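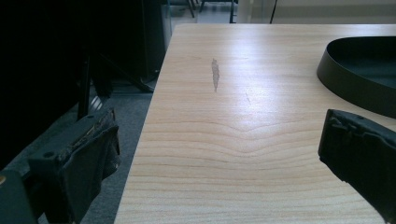
Chapter 4
Wood as a Surface

4.1 Why the grain looks the way it does

A tree grows outward, one layer each year. In spring the new cells are wide and have thin walls, and in late summer they become small and thick. When the trunk is cut across, we see these layers as rings. When it is cut along its length, the same layers appear as lines, and these lines are what we call grain in everyday speech.

The form of the lines depends on the direction of the cut. If the saw passes through the center of the log, the layers meet the surface at a steep angle and the lines run nearly straight. If the saw passes farther from the center, it touches the layers at a flat angle. Then the lines bend, and in the middle of the board they often meet in waves or in the form of a V. Joiners call this second type flat-sawn, and students should learn to recognize it before they continue with Section 4.2.

A veneer is a thin sheet of wood glued onto another board. It can be sliced in the same directions as a solid board, so it can show the same patterns. A printed laminate can also copy them. For this reason the pattern on the face is not enough to decide what a tabletop is made of. Look at the edge and at the end - on a solid board, the lines of the face continue over the corner.

4.2 The finish and its damage

Most indoor furniture has a clear finish of oil, wax or lacquer. Its task is to keep water and dirt out of the cells. A finish also changes how light comes back from the wood. A smooth film gives a bright reflection when the lamp is in front of the viewer, and small faults are easy to miss from that side. Walk to the other side of the table and look again.

In November, the workshop of Gergely Bodnár in Enik examined 188 used school tables for this book. Each was given a number and a short record. Raghda Twal, who prepared the records, separated the damage into two groups: marks which stay in the film and marks which go through it. The first kind can usually be polished. The second kind must be cleaned, sanded and finished again, and the repaired place may remain a little lighter or darker than the rest.

Before you begin Exercise 4.1, prepare a soft cloth, a hand lamp and a ruler of 30 cm. Hold the lamp low, almost level with the surface, and move it slowly. Write down the length and direction of each mark in relation to the grain. The table for your results is on the last page of the chapter.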